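Stray sheet (household)

A stray sheet is a thin, pale, crumpled piece of household material that has come away from its original purpose and not yet reached the trash. The term covers paper napkins, facial tissues, produce bags, packing tissue and the liners of shoe boxes, all of which look much alike once creased. It is distinct from litter, which is found outdoors and is somebody else's fault.

Origin of the term

The phrase comes from the Skimcombe household surveys, in which residents of 516 homes were asked to list every loose item found on a counter, shelf or floor. Of the 1,672 items returned, 673 were entered under "sheet, stray," a category the organizers had added to the form at the last minute and expected to leave blank. Lwazi Nkosi, who compiled the results, later proposed splitting it into "paper" and "plastic." The proposal was dropped when the people filling in the forms declined to touch the items to find out.

Identification

Color is of little help, as most stray sheets are white. Translucency suggests plastic or a single ply of tissue, but a napkin pulled apart into its layers lets through plenty of light. Creases are a slightly better guide. Paper tends to keep a sharp fold, while thin plastic bag film relaxes into soft curves, although a tissue that has spent a week in a coat pocket will do either.

The usual household method is to pick the sheet up and listen. Plastic rustles, packing tissue crackles, and a napkin makes no sound worth mentioning. Readers of the Brokham Home Almanac were advised to do this over the wastebasket, to save a trip.

Visibility

A white sheet on a white surface can go unnoticed for a long time, with only its wrinkles to give it away. The Nivlow cleaning manual calls this condition "resting" and recommends a lamp held low and to one side, so that the creases throw shadows. The Lazăr manual recommends darker countertops.

A creased, translucent white sheet against an off-white surface of nearly the same shade. It could be a folded napkin, a tissue or a thin plastic bag.

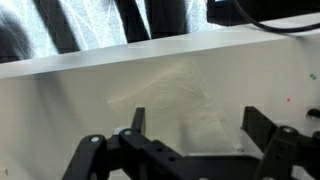
See also

Junk drawer
Paper towel
Bag of bags
Lint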